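Somwood Papierfaltung: Datenkarte zur Sammlung

Fassung 2
Stand: 14. April 2026
Herausgebende Stelle: Arbeitsbereich Materialkunde, Projekt Somwood
Sprache der Begleittexte: Deutsch

Kurzbeschreibung

Die Sammlung Somwood Papierfaltung dokumentiert das Falten, Knicken, Zerknittern und Glätten von losen Papierbogen auf einer Tischfläche. Sie umfasst 473 Sequenzen mit Bildmaterial und den zugehörigen Beschreibungen der Papierzustände. Erfasst werden ausschließlich einzelne Bogen; Hefte, Umschläge und gebundene Druckerzeugnisse sind nicht Bestandteil dieser Fassung.

Gegenstand der Sammlung ist das Verhalten des Papiers. Von Interesse sind der Verlauf der Falzlinien, das Aufstellen und Zurückfedern der Kanten, das Einrollen der Ecken sowie der Zustand der Oberfläche nach wiederholter Beanspruchung. Die Sammlung richtet sich an Einrichtungen, die sich mit der Beschreibung dünner, biegsamer Materialien befassen, und an Lehrende, die Anschauungsmaterial für den Unterricht in Papierverarbeitung benötigen.

Materialien

Verwendet wurden unbeschriebene, bedruckte und von Hand beschriftete Bogen in mehreren Grammaturen. Ein Teil des Papiers stammt aus Restbeständen der Firma Caniton, ein weiterer Teil aus dem Lager der Druckerei Yazıcı. Die Restbestände weisen leichte Farbunterschiede auf. Eine Farbkorrektur wurde nicht vorgenommen.

Die Bogen wurden bis zur Verwendung flach liegend gelagert. Bereits vorhandene Knicke sind im Feld „Vorschaden“ vermerkt. Bogen mit Einrissen von mehr als einem Zentimeter Länge wurden ausgesondert und finden sich lediglich in der gesonderten Gruppe „Riss“, die 272 Einzelbilder enthält und von den übrigen Auswertungen getrennt zu halten ist.

Tätigkeiten

Die Sequenzen sind nach der Art der Handhabung gegliedert:

Einfachfalz: Der Bogen wird einmal mittig gefaltet, die Kanten werden aufeinandergelegt.
Kreuzfalz: Auf den ersten Falz folgt ein zweiter im rechten Winkel.
Freies Zerknittern: Der Bogen wird ohne vorgegebene Linienführung zusammengedrückt.
Aufstellen: Der gefaltete Bogen wird so abgesetzt, dass er ein Dach oder Zelt bildet.
Glätten: Ein geknickter oder zerknitterter Bogen wird wieder in die Fläche gebracht.

Übergänge zwischen den Tätigkeiten kommen vor. Maßgeblich für die Zuordnung ist der überwiegende Teil der jeweiligen Sequenz. Wird ein Bogen beim Glätten erneut geknickt, bleibt die Sequenz der Gruppe „Glätten“ zugeordnet und erhält den Zusatz „Nachknick“.

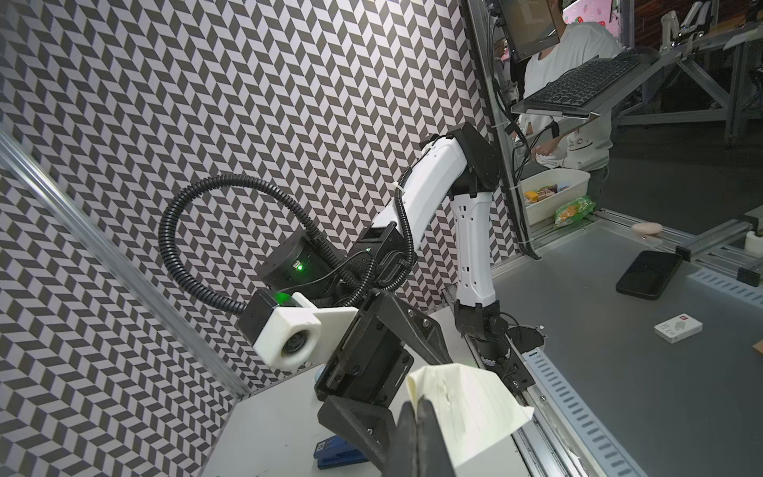
Für die Beschreibung der Papierzustände gilt ein einheitliches Vokabular. Als „geknickt“ wird eine Stelle bezeichnet, an der eine deutliche Linie im Papier verbleibt. „Gewölbt“ bezeichnet eine Biegung ohne bleibende Linie. „Eingerollt“ ist eine Ecke oder Kante, die sich von der Auflage abhebt und in sich zurückläuft. Als „zerknittert“ gilt eine Fläche mit mehreren sich kreuzenden Knicken unterschiedlicher Richtung. Mehrfachnennungen sind zulässig und bei frei geformten Bogen die Regel.

Linien auf der Papieroberfläche, ob gedruckt oder geschrieben, werden im Feld „Aufdruck“ mit den Werten „keiner“, „schwach“ oder „deutlich“ geführt. Der Inhalt eines Aufdrucks wird nicht transkribiert. Ist die Herkunft der Linien nicht feststellbar, lautet der Eintrag „unbestimmt“.

Aufbau der Dateien

Das Verzeichnis gliedert sich in die Ordner „bilder“, „zustand“ und „vorlagen“. Zu jeder Sequenz gehört eine Textdatei mit folgenden Feldern:

Kennung: laufende Nummer der Sequenz
Gruppe: Tätigkeit gemäß obiger Gliederung
Herkunft: Caniton, Yazıcı oder sonstige
Ausgangszustand: Beschreibung des Bogens zu Beginn
Endzustand: Beschreibung des Bogens am Schluss
Vorschaden: ja, nein, unbestimmt
Aufdruck: siehe oben
Bemerkung: freier Text, höchstens 2000 Zeichen

Leere Felder sind zulässig, ausgenommen Kennung, Gruppe und Ausgangszustand. Die Textdateien liegen in der Kodierung UTF-8 vor. Bei der Verarbeitung ist darauf zu achten, dass der Herkunftsname Yazıcı mit punktlosem ı erhalten bleibt; ältere Tabellenprogramme ersetzen das Zeichen beim Import.

Qualitätssicherung

Jede Zustandsbeschreibung wurde von zwei Personen unabhängig voneinander angefertigt und anschließend abgeglichen. Abweichungen traten vor allem bei der Unterscheidung zwischen „geknickt“ und „gewölbt“ auf. In strittigen Fällen wurde die schwächere Bezeichnung übernommen und die abweichende Einschätzung im Feld „Bemerkung“ festgehalten.

Die Vorlagen für Einfachfalz und Kreuzfalz entsprechen dem Faltheft der Reihe Trimus. Für das freie Zerknittern besteht naturgemäß keine Vorlage.

Bekannte Einschränkungen

Helle Papiere überwiegen. Rückschlüsse auf durchgefärbte oder beschichtete Papiere sind auf dieser Grundlage nicht möglich. Verdeckte Teile eines Bogens werden nicht ergänzt; die Zustandsbeschreibung bezieht sich stets auf den sichtbaren Teil. Die Luftfeuchte während der Lagerung wurde nicht durchgängig aufgezeichnet, sodass leichte Wölbungen im Ausgangszustand nicht in jedem Fall erklärt werden können.

In der ersten Fassung waren einzelne Sequenzen der Gruppe „Aufstellen“ fälschlich unter „Kreuzfalz“ abgelegt. Die Zuordnung wurde berichtigt, die Kennungen blieben unverändert.

Nutzungsbedingungen

Die Sammlung darf für Forschung und Lehre unentgeltlich verwendet werden. Bei Veröffentlichungen ist die Bezeichnung „Somwood Papierfaltung, Fassung 2“ anzugeben. Die Weitergabe veränderter Fassungen ist gestattet, sofern die Änderungen in einer beigefügten Textdatei aufgeführt sind. Die Faltvorlagen der Reihe Trimus sind von der Weitergabe in veränderter Form ausgenommen.

Pflege und Rückmeldungen

Fehlermeldungen zu einzelnen Sequenzen sind unter Angabe der Kennung und des betroffenen Feldes an den Arbeitsbereich Materialkunde zu richten. Berichtigungen werden gesammelt und mit der nächsten Fassung veröffentlicht. Eine Erweiterung um Seidenpapier ist vorgesehen; ein Termin hierfür steht noch nicht fest.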